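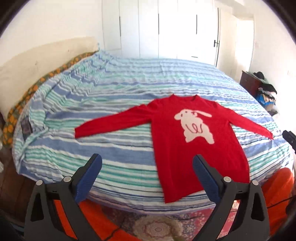 Leonie Tanner told me I'd be sick of the Orholm kit by the second sweater, and that anyone paying for a gripper should start with towels. She had a point about the towels.

8 min read

I went with knitwear anyway. The Orholm is a hand-held gripper, sold by Wateo as a starter kit for people who want to show a robot how to do chores. You squeeze, the two jaws close, and the software saves how you moved. My first job was a red sweater with a white animal on the chest, laid out on a striped bed.

Sleeves are murder! The ridged blue pads are made for grabbing cloth, but I kept going in too steep and pinching sheet along with the cuff. Coming in low helped a lot - so did slowing down.

The kit costs $500, and Wateo wants another $20 a month for storage. I'd pay the first and grumble about the second. My wrist was done after an hour, so a lighter handle would be top of my wish list.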